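Bako Street Tenants' Association
Minutes, Monday, June 28, 2021

Present: Nkechi Lawal (chair), Dorian Millet, Revathi Chowdary. Apologies from Eyvindur Oddsson.

Minutes of the January meeting approved with one spelling fix.

Laundry room. Two dryers still out of order. Dorian called Hotadar again and was told parts are on order. He will ask for a date in writing.
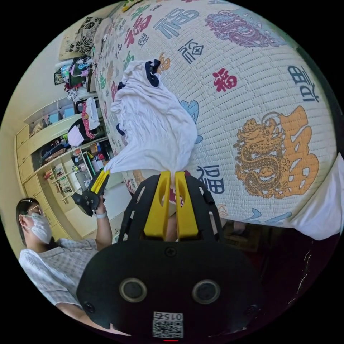

Bike shed. Quote from Mirnari is $4,000, nearly all of it for the roof. Revathi to get a second quote. Vote put off until then.

Courtyard. $400 approved for soil and a new hose. Quiet hours stay as they are.

Meeting closed at 8:40.

Last updated: 6 days ago
2 comments | 4 shares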